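Wanwood Reader User Guide
Section 5: Adding Books and Managing Storage

This section explains how to register the reader, transfer books from a computer, and free up space when the library is full. Read the whole section before starting a transfer for the first time.

Before you begin

The reader must be charged to at least the second battery mark. Books bought from the Petano store download over Wi-Fi and do not need a cable. Books from other sources must be in EPUB or PDF format. Files protected by another store's rights management will appear in the library list with a lock symbol and cannot be opened.

Registering the reader

1. Press and hold the power button until the start screen appears.
2. Select Settings, then Account.
3. Enter the e-mail address and password of your Petano account.
4. Select Register. The account name is shown at the top of the Home screen.

Note: One account may be used on up to 5 readers. To register a further device, remove an existing one under Account > My Devices.

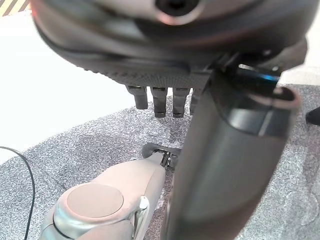
Transferring books by cable

1. Connect the reader to the computer with the cable supplied.
2. On the reader, select Allow File Transfer. The reading screen closes and a connection symbol is displayed.
3. On the computer, open the drive named WANWOOD.
4. Copy the book files into the folder named Books. Subfolders are accepted and are shown on the reader as collections.
5. Eject the drive, then unplug the cable.
6. Wait for the library to refresh. A transfer of more than 200 books may take several minutes to index, and covers may be blank during this time.

Caution: Do not unplug the cable while files are being copied. An interrupted transfer can damage the library index. If this happens, select Settings > Library > Rebuild Index. Bookmarks and notes are kept.

Note: PDF files larger than 600 MB are not opened by the reader. Split the file on the computer and transfer the parts separately.
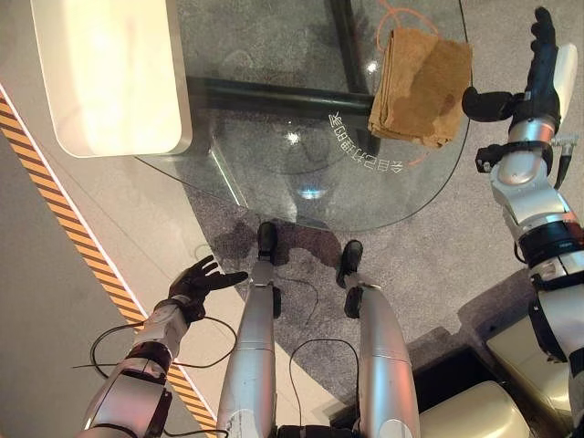 Borrowed books

Library loans are displayed with the number of days left below the cover. The standard loan period is 14 days, but the lending library may set a different one. When a loan ends, the book closes and the cover turns gray. Highlights made in a borrowed book are stored in the account and return if the same edition is borrowed again.

To return a book early, press and hold the cover and select Return Loan. The reader must be connected to Wi-Fi.

Freeing up space

1. Select Settings, then Storage.
2. Select Sort by Size.
3. Mark the titles to be removed.
4. Select Remove from Device.

Titles bought from the Petano store remain in the account and may be downloaded again. Titles transferred by cable are deleted permanently.

Caution: Reset Reader erases all transferred files and signs out of the account. Copy the Books folder to a computer before using this option.

For page-turn and font settings, see Section 6.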